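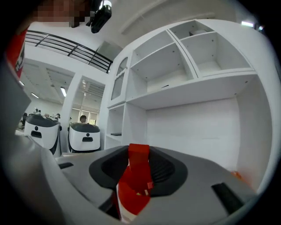
Filtadero Service Robots, Folmont site
Minutes of the fault review meeting, 20/05/2026
Present: operations, maintenance, safety, front desk (until the coffee ran out)

1. Minutes of the last meeting
Approved. The action on chair squeaks is carried over again. It was first raised in December.

2. Unit 3 stopping failure
Maintenance reported that unit 3 failed to stop on command during the Monday delivery run. The stop button was pressed, the unit announced "Stopping now" in a pleasant voice, and it went on for 12 feet into the brochure rack. No injuries. The brochures have been restacked, several upside down.

The log shows error 556, which the Mastirance manual lists as "other." The supplier was called and asked whether we had tried turning it off. It was pointed out that turning it off was the part that didn't work.

Maintenance suspects a worn relay. Safety suspects the software update. Both views were given at length.

Agreed: unit 3 stays out of service with its battery disconnected. The other units may run only with a staff member walking alongside, close enough to reach the button. Front desk asked what the robots were saving us in that case. Noted.

3. Repair cost
Liao quoted $1392 for a new relay board, shipping extra. Operations asked if there was a cheaper one. There was, and it is the one we have now.
Approved.

4. Actions
Maintenance: order board, test stop button on every unit before each shift, write results down this time.
Safety: incident report.
Operations: move brochure rack.

5. Any other business
Chair squeaks.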